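Clerkwood School Parents Forum > Fundraising
March 2026 - posted by Adi Halim

Rewards program or direct ask?

adihalim: The Aver shopping rewards paid our PTA $47 last term. I'd drop it and send one letter home in September asking for $14 a family. Thoughts?

ginting_mom: Keep it. It's free money and takes no work.

room9dad: It takes work. I did the sign-up emails and got 13 replies.

adihalim: Same here. A letter is one evening. 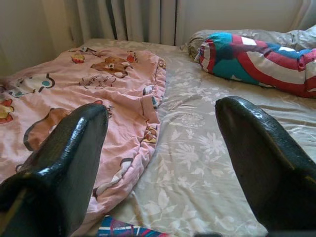
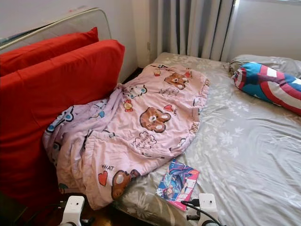
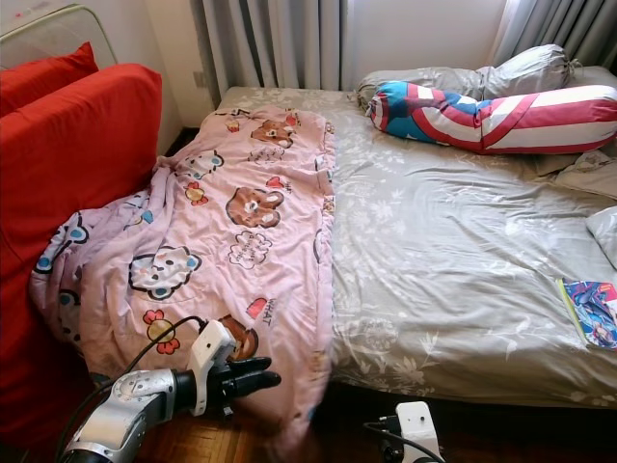
Bed with a patterned sheet or cover and the pink bear blanket (second and third photos)

misum_k: I don't like a set amount. Some families have three kids here and can't do it. Say "any amount" and leave it there.

ginting_mom: Agree with misum_k. And you can run both - the letter doesn't stop anyone shopping.

room9dad: Fine, but someone else does the emails.

adihalim: OK, no set amount. I'll post a draft letter in this thread. Still want to drop Aver.

Related threads
Book fair shifts
Who holds the PTA bank card?
Misum Street crossing guard fund

Contact the moderators | Back to top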